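Fiore Neighborhood Lending Fund
Progress report to the Wenico Foundation, second half-year
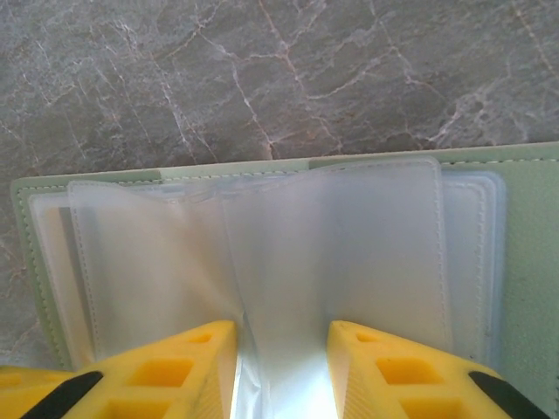
The period covered by this report runs from September through February. The grant pays for small loans to home-based and one-person businesses in the Usham district, plus the time of one loan officer and a part-time bookkeeper. Spending is within budget on every line except postage, which went over because we mailed paper statements to borrowers who asked for them.

Loans made

We made 41 loans in the period, against a target of 50. Total loans since the program opened now stand at 167. Most of the new borrowers are in food preparation, sewing and alterations, hair care, and small repairs. The shortfall came in November and December, when Shabnam Sethi was on leave and applications waited longer than they should have. Processing time is back to 15 working days from complete application to payment.

The average loan was smaller than in the first half-year. Borrowers asked for money for stock and supplies more often than for equipment. We expect equipment loans to pick up in the spring, when the outdoor market reopens and people need tables, coolers and awnings.

Repayment

Repayment is holding up. Three borrowers are more than two months behind. Two of them have agreed to new schedules and have made the first payment on each. The third closed her business in January after losing her lease, and Primo Carbone is talking with her about a reduced monthly amount. We have not written off any loans in this period, but that one may have to be written off before the next report.

Training

The evening bookkeeping course ran twice, from 6:30 to 8:30 p.m., in the meeting room at the Usham branch library. Attendance was good for the first round and poor for the second, which fell during the holiday season. Veronica Bogdan taught both rounds and has cut the section on payroll, as hardly any of our borrowers have employees. She added an extra evening on pricing, which people had asked for on the feedback forms. Nearly 100 people have now taken the course since it was first offered.

Loan software

The move to Plukus took longer than planned. Older loans had been kept in three different spreadsheets and the payment dates did not always agree. Renzo Ferri checked every open account against the bank records and corrected the errors. All open loans are now in the new system. Closed loans will be moved over by the end of the summer.

Next six months

Our target stays at 50 loans. We would like to move part of the unspent travel money to printing, so that the application packet can be offered in Spanish and Romanian. A revised budget is attached for your approval. We also plan to train a second person to review applications, so that leave does not hold things up again.

Carmela Bellini
Program Manager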